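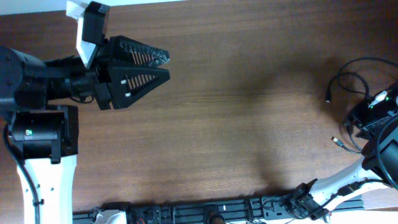

## 03/08/2022 – two-arm rig, teaching by hand

Back at the bench after a week of paperwork and very happy about it! Plan for the day was to get clean demonstrations on the two-arm setup, first by remote control with the leader handles, then by grabbing the arms and moving them ourselves (Sunee's preference, and I'm coming around to it).

Home pose first. I've gone back to the one with the left gripper pointing across the table, fingers slightly apart, and the middle of the tabletop clear. The old home pose had both arms folded up high and the first second of every demo was just the arms coming down, which taught the policy a lot about coming down and not much else. Starting low and sideways is a bit ugly but the recordings get to the point faster.

Task is the Flitetti handover: left arm picks up the pouch, passes it across, right arm puts it down in the tray. Sunee Limsakul drove for the first batch and I sat with the stop button. She's much smoother than I am on the leader handles. My hands shake when I get near the handover and you can see it in the joint plots, a little fuzzy patch right before the right gripper closes. Hers look like somebody drew them with a pen.

### Things that went wrong

- Left wrist drifted while I was hand guiding. I had gravity compensation still set for the old fingers, so it sagged whenever I let go. Changed the payload in the Gurkel config and it stays put now, or near enough.
- Forgot to restart the logger after lunch. Lost 2 demos, both mine, no great loss to science.
- The wrist cable on the left is still the thing I worry about most. If you roll the wrist all the way over during a demo the slack gets used up fast. Please keep the roll to the near side, and if you feel it tug, stop and back out the way you came.
- Loose cables by the right arm need tying back. I keep moving them out of the handover area with my hand and that's silly.

### Numbers, before I lose the sticky note

Total timesteps in the long remote-control take: 1,888. Same task by hand guiding, best take: 1,410. Shortest one we kept was 896, but that was Sunee skipping the pause before the handover, and I'm not sure we want the policy copying that. I've kept it in a separate folder (named "fast") so Wian can decide.

Hand guiding comes out shorter mostly because you feel the contact. With the handles I creep up on the pouch, stop, look, creep some more. With my hand on the arm I just go. The trouble is that two arms need two people, or one person with very long arms, and then there's a shoulder in the camera view for half the demo. We tried standing on the far side and reaching over – better view, awful for the back.

### Talked to Wian Sibiya

He wants everything for the Nakpan review done by remote control only, same home pose, same tray spot, no mixing. Fine by me for the review set. I'd still like to try the hand-guided ones as a small extra set and train once with and once without, because those approach paths look so much nicer. He said okay as long as it's on the Mema machine overnight and out of the way by morning.

He also asked if we could label the handover moment while recording. There's a spare foot pedal in the drawer, so I wired that in as an event marker before going home. It works when I stomp on it at my desk. Have not tried it while driving, and I suspect I'll stomp late every single time.

### Next

- [ ] tie back cables, right side
- [ ] tape marks for the tray so it goes back to the same spot
- [ ] ten remote-control demos each, Sunee first, then me (I need the practice)
- [ ] check that the pedal timestamps line up with the joint log
- [ ] ask Wian what he wants done with the "fast" folder
- [ ] write down the new payload value somewhere that isn't my phone

Arms are parked and the handles are back in their box. Leave the home pose file alone please, I've saved the older one next to it if you want it for the April comparison.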